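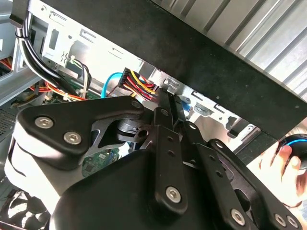 BUYING & OWNING A USED DESKTOP

Frequently asked questions

I'm Liên Quách, and I run Staditis, a small shop that fixes up used desktop computers and sells them on. I get the same emails over and over (I don't mind, I like email!) so I finally wrote my answers down. Last updated March 22, 2023.

Why would I buy a used desktop when laptops are everywhere?

Because you get a lot more computer for your money, mostly. A desktop that spent its first life in an accounting office has usually been sitting under a desk in an air-conditioned room, running spreadsheets. It hasn't been dropped and it hasn't been to the beach. And when something does go wrong you can open the side and swap the part, which with plenty of newer laptops is somewhere between annoying and hopeless.

If you need to work on the couch or at school, get a laptop. I'll tell you that in the shop too.

What do the prices look like?

They start at $100 for the plainest machine on the shelf, one that's fine for email, bills, video calls and letting a kid do homework. From there it depends on memory, storage and whether there's a graphics card. I don't list everything online because stock changes faster than I can type. Email me what you want to do with it and what you'd like to spend and I'll write back with whatever I've got.

What do you do to a computer before you sell it?

It gets opened up and the dust comes out — there is always dust, and some of it has fur in it. I wipe the old drive or replace it, check the memory overnight, look over the fans and the power supply, change the little coin battery on the board, and put on a fresh copy of the operating system. Then it sits on the back table running for a full day while I do other things and listen for anything that rattles.

Old spinning drives I don't put back in as the main drive anymore. I'd like you to be able to press the power button and not go make a sandwich.

How much memory do I need?

More than the seller of a very cheap computer says, and less than your nephew says. If you keep a couple of browser tabs open and write the odd letter, almost anything I sell will do. If you're the kind of person with tabs so narrow you can't read them (hi, me too), ask me to add a stick while the case is open. I charge for the part and nothing for the labor if we do it before pickup.

Can it run games?

Older ones and small ones, usually. For the big new ones you'll want a machine with room for a proper graphics card and a power supply that can feed it, and a lot of slim office desktops have neither. Tell me the names of the games. "Just normal games" has meant solitaire and it has meant a flight simulator with every cloud turned on.

Do you sell monitors and keyboards?

Monitors when I have them, keyboards and mice always. The used keyboards have been cleaned properly, keycaps off and soaked, but if the idea still bothers you I keep new Kimico ones too. They're cheap and they click a bit. I've typed on one all winter and I'm fond of it.

Check the back of your own monitor before you come in, please. Just snap a picture of the sockets with your phone. It saves so many second trips for cables!

Will you move my files over from my old computer?

Yes, if the old drive still reads. Bring the whole computer, even if it won't turn on, and bring your passwords on a piece of paper you can take home again. Photos, documents and bookmarks are easy. Programs generally have to be installed fresh, so look for your discs or license emails ahead of time.

If the drive is making a noise like a pencil tapping a table, turn it off and leave it off. I don't do recovery on damaged drives. I send people to Clesora across town, they have the right gear for it and they'll give you a quote before they start.

What happens to the stuff on a computer I donate or trade in?

I erase the drive before the machine goes anywhere else in the shop, and if it can't be erased I drill it. You're welcome to watch me drill it. Kids love this.

Still, sign out of your accounts before you hand it over. It's your best habit to have anyway, and it keeps your old computer from hanging around in your list of devices like an ex.

Which computers do you take as trade-ins?

Complete desktops that aren't water damaged and aren't so ancient that I can't put a current system on them. Scratches are fine. Missing side panels are fine. I don't take big glass-tube monitors, printers (please, no printers) or anything stored in a chicken coop, which did come up last July.

Is there a warranty?

Thirteen weeks was what I started with, but people kept mishearing it, so now it's 13 months on everything inside the case. Keyboards and mice aren't included. Adding your own memory or drive doesn't void it. If you break something while you're in there I'll charge you for that part and the rest stays covered.

Can I open it up myself?

Please do! Shut it down, switch it off at the back, unplug it, and touch bare metal on the case before you touch anything else. Put the screws in a cup. Take a photo before you pull a cable so you know where it went — I still do this and I've been at it a long time. The one thing I'd ask is that you never open the power supply itself, the box the cord plugs into. It can hold a nasty charge even when it's unplugged.

My computer is suddenly loud. Is it dying?

Usually it's dusty. Look at the vents, and if they're wearing a gray sweater, that's your answer. Take it outside, hold the fan blades still with a finger and use short puffs of canned air. If it's still loud after that, or if the noise is more of a grind than a whoosh, bring it in. A case fan is a cheap part and a quick job.

Also, get it up off the carpet. A piece of board will do.

Do you deliver?

In town, yes, for a flat fee, and I'll carry it up the stairs and plug it in. I don't ship. I tried it 2 times and both computers arrived with a corner they hadn't left with.

Where do I park?

Behind the building, next to Hồ Bakery. The front spaces belong to the dentist and he does check. If you smell coconut you're at the right door, or nearly.

What if my question isn't here?

Email me or come by. It helps to know how old the computer is, what it was doing when it stopped, and whether you've already tried turning it off and on. I have to ask that last one, sorry.

Shared 3000 times

Comments

gardenpat
Did the carpet thing today. Mine had been sitting in shag since we moved in. So much quieter, my husband asked if it was on.

M. Delroy
Do you ever get all-in-ones? My mom doesn't want a tower, she says it looks like a furnace.

Liên Quách
Now and then! They're harder to fix so I'm picky about which ones I take. Email me and I'll put her on the list.

tinbucket
I was one of the people who thought it was thirteen months, thank you for giving in

rosalie_k
Went for a computer, came home with a computer and a box of pandan buns. Parking directions were correct.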